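Reviews > Tables and Worktops > Verschueren Marble Top

We use cookies to remember your settings. Accept | Manage

Reading time: 5 min

Verschueren marble top, after 7 months of daily use

I bought this top for the work table in my small studio, where before I had an old door on two supports. I paid 800 euros with delivery, and for me this is serious money, so I have looked at it very carefully since then.

First, the color. On the website of the shop it looked almost white. In my room it is pale beige, with veins of rust brown and a little red. They are thin and they go in all directions, some of them with branches. There are also gray cloudy areas, which I did not expect, but I like them now. My colleague Lotte Wuyts ordered the same top one month later and her piece has much more gray, so please ask for a photo of your own slab before you pay.

The surface is polished and it gives back the light. When a lamp is directly over it, you get a bright spot exactly where you want to look. I moved my lamp to the side and it is better.
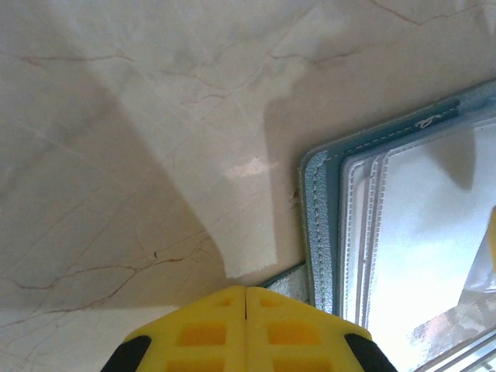 Cleaning and marks

I clean it with a soft cloth and warm water, nothing more. Small dark points are difficult on this stone. Several times I tried to wipe away a crumb and it was part of the marble. Fine lines like hair are also in the surface. I wrote to the seller about them and received a polite answer from Henk Hoekstra after 6 days: they are natural and they are not covered by the guarantee. I can accept this, but it should be written on the product page.

Coffee I keep away. I made one ring in June and it is still there, very light, near the corner.

With strong colors around it

I was afraid that beige would look boring. It does not. With plaid fabric behind it and on both sides, in pink, teal, orange and other colors on white, the table stays quiet and the objects on it are easy to see. A small yellow block or a flat blue-gray thing like a box or tray is found at once. A dark transparent piece is also no problem, which was not the case on my old door.
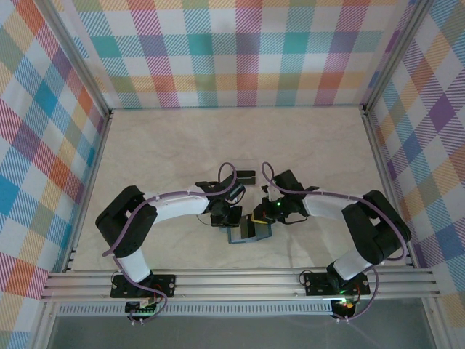
Pale top, plaid on three sides.

What I would change

The edges are a little sharp for the arms if you sit a long time. Also the top is heavy, and two people are not enough for the stairs. Delivery was only to the street door.

I give it 5 from 7. If you need a table for wine and lemons, take another material. For dry work I would buy it again, but I would first ask the price for rounding the edges.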